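4.2 Out-of-the-box behavior of the Tikby kit

Teritgate sells Tikby as a tabletop manipulation kit that a small lab can put to use the same afternoon it arrives. We took that claim at its word and followed the printed guide without changes. 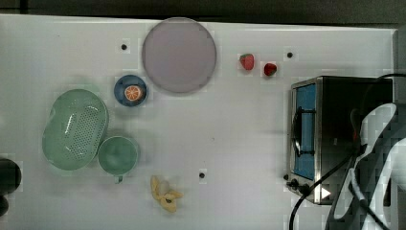 Figure 3. Tabletop layout with toy food, kitchenware and a toaster oven within the arm's workspace.

The guide asks for a calibration pass before any task is run. Ours took 41 minutes, and we had to repeat it twice after the software lost the table plane. The vendor's brochure does not mention calibration at all. Once it finished, the pick-and-place skills for toy fruit worked well enough to be useful, though we would not call them "ready for any kitchen," as the brochure does.

Tasks that involved the oven door were another matter. The Edet controller kept planning grasps on the handle that the arm could not reach from its mount, and it reported no error when it gave up. The log from one November run holds 1923 lines, of which 2 refer to the failed grasp — both marked as information only. The Tendonico add-on, sold separately, is said to fix this. We did not buy it, and we see no reason why a door handle should cost extra.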